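Search this site Go All reviews Wearables Phones Home

Vimum Band review: a doctor on your wrist, and he won't stop talking

By Chandrasekhar Salian
2022-06-25

My GP has been telling me for years to keep an eye on my blood pressure. I have kept an eye on it in the way one keeps an eye on a distant cousin, meaning I assume somebody would ring if there was news. The Vimum Band promises to do the job properly. It takes your pulse all day, guesses at your blood pressure every hour, listens to you sleep and sends the lot to an app called Lalness, where a cheerful purple circle tells you how you are.

I wore it for 18 days. According to the purple circle I was mostly 'Settling'.

The band itself is fine. It's a rubbery strap with a lozenge on it, light enough to forget, and the clasp only opened by itself twice, once over a sink. There's a small screen which shows the time, your pulse and an icon I took to be a leaf until the manual said it was a lung. It comes in black, a darker black and something called Oat. I had Oat. It is now the colour of oats that have been on a bus.

Setting up took most of an evening. Lalness wants your height, your weight, your date of birth, your usual bedtime and your 'health intention', which you pick from a scrolling list. There is no option for 'my doctor is cross with me', so I chose 'Thrive'. Then you have to calibrate it against an ordinary arm cuff, three readings in the morning and three at night, typed in by hand. No cuff in the box. I already had an elderly Dralleo that wheezes like an accordion, but if you don't own one you'll need to buy one, and at that point you may well wonder what the band is for.

I wondered too. So I kept the Dralleo on the dining table and did a reading on both every morning, feet flat on the floor, arm resting on the wood, no talking, no tea. 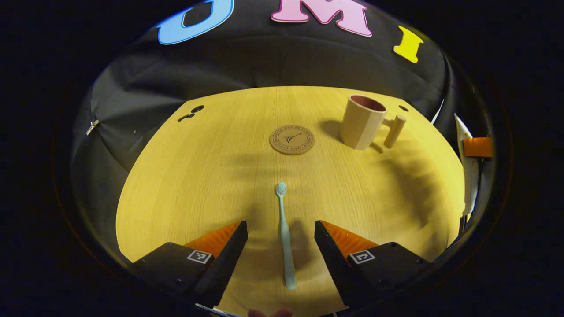
Pale veneer, warm light, black cloth behind.

The results were better than I'd feared. On most mornings the two agreed closely enough that I stopped writing rude words in the margin. Pulse was excellent: the band said 62, the cuff said 62, and my own two fingers and the kitchen clock came to the same answer. Blood pressure drifted as the days went by, and by the second week the band thought rather more highly of me than the cuff did. Recalibrating cured it. The manual suggests doing this once a month, and I'd suggest doing it a good deal more often.

Neither of them is a diagnosis, of course, and Vimum says so on the box, in the manual and every single time you open the app. If your numbers worry you, take them to somebody with a certificate on the wall.

Sleep tracking is where things get silly. One night I lay awake until gone three thinking about guttering. Lalness awarded me a sleep score of 71 and a small animated moon. On another night I slept like a felled ox and got a note saying I might like to try a wind-down routine. I have no idea what it's measuring – stillness, I suspect, in which case I can recommend being furious but not moving.

Then there are the nudges. The band buzzes when you've sat too long, when your pulse goes up, when your pulse comes down again and when you have gone a whole hour without being buzzed. It buzzed at a funeral. You can switch them off, but one at a time, on four different screens, and an update on day nine turned them all back on. I wrote to support and got a polite reply in two days telling me to switch them off.

Battery life is good: I charged it three times in all. The charger is a magnetic puck that fits nothing else you own and slides off the bedside table if you breathe near it.

The one feature I'd miss is the report. Press a button and Lalness makes a plain two-page PDF with averages, a graph and no purple circle anywhere. I took mine to the surgery expecting a sigh. The nurse read it, both sides, and asked if she could keep a copy. Mine had 847 readings in it, and she was mainly interested in the morning ones.

The obvious rival is the Seyoum Two, which is chunkier, uglier and has a proper little inflating cuff inside the strap. It squeezes your wrist like a nervous aunt at take-off, but it needs far less fussing over calibration. If blood pressure is the only thing you care about, I'd get that. The Vimum is nicer to wear and much better at pulse, and it costs less as long as there's already a cuff in the cupboard.

Good: comfortable, accurate pulse, useful report, long battery life
Bad: needs a separate cuff, drifts between calibrations, buzzes
Verdict: three and a half stars. I've kept it on, with the nudges off, and I'm told I am still Settling.

Contact us | Copyright 2022, all rights reserved | Back to top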